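Kitchen Notes for Shared Meals: Storing, Washing and Boiling Potatoes in Quantity
Compiled by Thabiso Khumalo for the Windari prayer hall kitchen

These notes apply to the monthly devotional meal, where potato curry is served after the evening chanting. The cooking is vegetarian, without onion or garlic. Quantities assume 16 kg of potatoes, unpeeled weight.

Storage

Keep potatoes dark, dry and ventilated. A slatted base is preferable to a solid one, as moisture drains and air moves through from underneath. Raise crates off a concrete floor on two battens. Do not line them with plastic. Brush out soil between loads and let any washed timber dry fully before refilling.

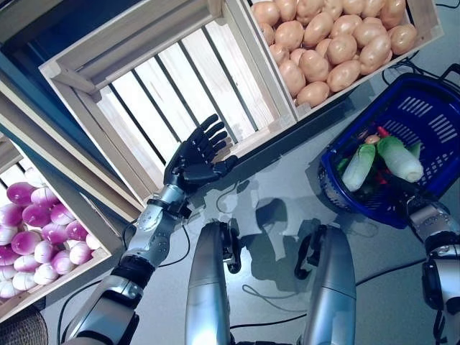
Pale timber crate with a slatted base.

Do not store potatoes beside the apples and bananas set aside for offering. Ripening fruit gives off ethylene, which can bring on sprouting. Check stock weekly and remove anything soft or weeping. Discard potatoes that are heavily green, shrivelled or bitter. Small sprouts on a firm potato can be cut out with a margin of flesh.

Washing

Wash on the day of cooking only. Use cold water and a stiff nylon brush, kept for vegetables and labelled as such. Change the water when the bottom of the tub is no longer visible. Soap is not required.
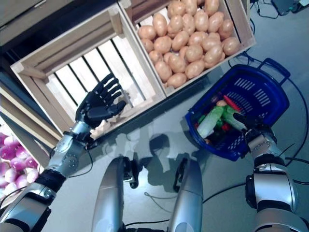
Sort by size before boiling. Mixed sizes in one pot give split skins on the small ones and hard centres in the large. Two pots, started 12 minutes apart with the large potatoes first, will finish close enough together for peeling.

Boiling

Start in cold water, covered by 3 cm. Salt at 10 g per litre. Bring to the boil, then reduce to a simmer. Test the largest potato with a thin skewer. It should go in with slight resistance if the potato is to be cubed for curry, and with none if it is to be mashed.

Drain at once and spread on trays in a single layer. Peel while warm, using a cloth. Potatoes left in a deep pot keep cooking and will break up when stirred.

Pot sizes

The Ollari pot takes half the batch. The Mäkelä pot is wider and loses water faster, so keep a kettle ready. Neither should be filled past the rivets.

Last revised July 3, 2025.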